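4.2 Chores in lived-in rooms

The second half of the Graltholm set moves out of the test kitchen and into rooms that people were using at the time. We were keen to do this early, and it has been the most rewarding part of the project so far! A bench in a laboratory has one surface, one kind of light and a short list of objects. A room in Wumbei or Skelivstead has whatever was there that morning, and the chores begin from that.

We recorded 601 chore episodes over one November, all done by people at their own pace. Of these, 403 involve steel, glass or polished stone, and these are the ones we discuss in this section. Shiny and see-through materials have troubled depth sensing for a long time, and they turn up everywhere in ordinary work: sinks, worktops, shelves, window panes, floors. Figure 2 gives a fair idea of how many of them can meet in one place.

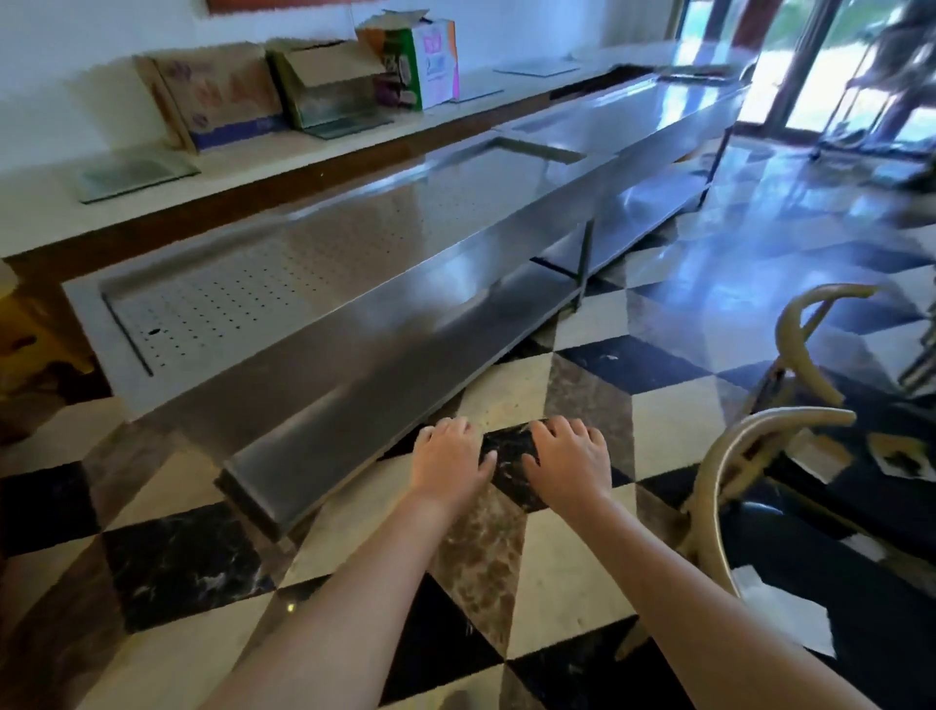

Figure 2. Hands on a checkerboard marble floor beside a stainless steel counter with two recessed basins. Glass panes and cardboard boxes are on the ledge behind.

Consider what a planner has to settle before it can start wiping or clearing in a room like this. The floor carries a reflection of the windows, and our baseline depth model, Worent, tends to read such reflections as openings in the ground. Clear panes lying flat on a ledge may be known only by their edges. A pane standing up by a box is a different problem again, as the box shows through it and a gripper sent to the cardboard would meet glass first. People deal with all of this so easily that we had not thought to list it as a skill until Senyo Essien began labelling the episodes by surface.

Contact is where we see the most promise. Spread palms pressed to a floor give a person plenty of information that a camera does not have, and a policy with even simple touch sensing in the fingertips can share in some of it. With vision alone, Worent placed the contact surface correctly in 317 of the 403 episodes. The misses gather on dark veined stone and on brushed steel under strong window light. We had expected glass to be the worst of the group, but its bright edges help more than we had guessed.

So can a machine do these chores yet? Wiping a clear steel worktop, yes, and rather well. Moving loose panes off a ledge, no, and we would not let our own arm try it with real glass. Between those two lies a wide and very interesting stretch of work, including floors, basins and lower shelves, which we take up in Section 4.3.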